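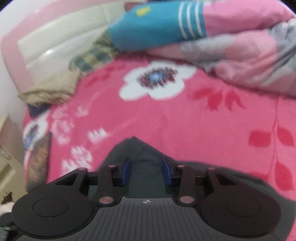 Celebrity Talk > Music and TV > Lestano and Munshi, has it ended?

hallwaylamp
Posted 15 June 2025

Has anyone else noticed that Munshi has taken every picture of Lestano off her page? I went back through it last night to find the one from the boat and it has gone. So has the one of them at the food market and the whole set from the tour. She still has the tour poster up, but that is only his name and the dates.

He still follows her. She doesn't follow him. I don't know when that changed because I only looked yesterday.

They were together in February because they both went to the Hongate party and came out of the same car. Has anything been said by either of them?

minty_oxford
Nothing from either side that I have seen. She clears her page out every time she has something new to sell. She did it before the first album and again before the perfume. I would wait for the single before getting the tissues out.

quietcarriage
She cleared everything both those times, though. This time only he has gone. The dog is still there, her mum is still there, the holiday with the backing singers is still there. If you are starting again for an album you don't leave up a picture of your breakfast.

minty_oxford
She might have been asked to. His label are very fussy about pictures from the tour. Two of the dancers had to take theirs down as well.

quietcarriage
The boat wasn't the tour.

gemma_trusenden
I live in Trusenden, where he grew up, and he was back here for most of last week. He was in the chip shop with his brother. My cousin served him. She said he was polite and had a large cod. She didn't ask about Munshi and I wouldn't have either.

He comes home a lot, so I wouldn't read much into it. I am only saying he was here and she wasn't.

Dobbo
Who are these people

hallwaylamp
Dobbo, he sang the theme for Hongate and she was in the second series as the vet's sister. They met on that.

Dobbo
Oh the vet's sister. She was good. I didn't know she sang.

pelican_row
She sang before she acted. The first album is much better than the second. Start with the one with the green sleeve.

On the main question, I think people put too much weight on following and unfollowing. I unfollowed my own sister for a year because she posted nothing but running times. We spoke on the phone every Sunday night, or near enough. Half these accounts are run by someone in an office anyway. Munshi has said in interviews that she doesn't have the app on her phone.

quietcarriage
She said that two years ago. She was doing live videos from her kitchen at Christmas, so she has it now.

pelican_row
Fair enough, I missed those.

TharushiMunasinghe
I run the Munshi newsletter, so I will put down what we have, and people can make up their own minds.

We keep a record of her page because readers ask us where old pictures have gone. Before this month she had 616 posts up. She has taken down 38, and all of them either have Lestano in them or were taken at his house. Nothing else has been removed. The oldest was from their first summer and the newest was from the Hongate party.

The label has not given us any reason. I asked her press office whether they wanted to comment and they said they don't discuss her private life, which is what they say about everything, including when I asked about the dog.

I don't think it can be the album. There isn't one booked in for this year as far as we know. I also don't think it proves they have split up. People have rows and take pictures down and put them back up. The app lets you hide a post without losing it, so those may only be hidden.

minty_oxford
Thank you, that is more use than the rest of this thread, mine included. I didn't know it was only his. I still think there could be a business reason but I have less to go on than I did.

kettleon4
Can I ask why anyone is keeping a record of what a woman takes off her own page? I like her music and I read this forum most days, but that made me a bit uneasy. If I split up with someone and took the photos down, I would hate to think there was a total somewhere.

TharushiMunasinghe
I understand that. It is a list of dates and captions. We don't save the pictures themselves and we don't print anything she has deleted. We started it when a fake account was passing off old pictures as new ones and readers were sending it money for tickets. I have thought about stopping and I might.

kettleon4
That is a better reason than I expected. I still wouldn't do it, but thanks for answering properly.

Dobbo
Is the green sleeve one called Lanterns

pelican_row
No, that is the second. The first just has her name on it.

northstand_pete
I don't agree with kettleon4. She put the pictures up. She did a magazine cover with him and the two of them talked about how they met over five pages. You can't sell the beginning and then say the end is private.

kettleon4
I think you can. She chose what to say in the magazine. She hasn't chosen to say anything now.

northstand_pete
Then she shouldn't be surprised when people guess.

kettleon4
I doubt she is surprised. I just don't have to join in.

hallwaylamp
I started this so I suppose I did join in. I wasn't trying to be nasty. I liked them together. They seemed to find each other funny, and you don't see that with a lot of these couples.

gemma_trusenden
They did. She came here with him one summer and opened the fete. He had to judge the marrows and she kept whispering things to him until he had to walk off. Everybody who was there still talks about it. I hope they are all right.

quietcarriage
Has anyone looked at his page? He hasn't taken anything down. The boat is still there on his if you want it, hallwaylamp. It is the one with the blue rope.

hallwaylamp
Found it, thank you. Her comment underneath has gone but his reply to it is still there, so it just says "you started it" under nothing.

minty_oxford
Well now I am sad.

pelican_row
When you delete a comment the replies normally go with it. He must have put it as a separate comment in the first place. I don't know if that tells us anything.

quietcarriage
He has two dates left on the tour and she was listed as a guest on the last one. If she is taken off the bill then I think we know. If she turns up and sings then I will happily say I was wrong.

northstand_pete
She will turn up. It is a paid booking – they would both lose money otherwise.

minty_oxford
Her name is still on the venue page, I have just checked. It is spelled wrong but it has been spelled wrong since they announced it.

MODERATOR
I have removed two posts that gave the name of the road where his parents live. Please don't do that. The thread can stay open as long as it keeps to what is public. Anyone posting addresses will lose their account.

gemma_trusenden
Quite right. Neither of those was me, in case anyone wondered.

Dobbo
Listened to the green one on the way home. Track four is very good. Is that about him

pelican_row
It came out before they met. Most people think it is about her old flat.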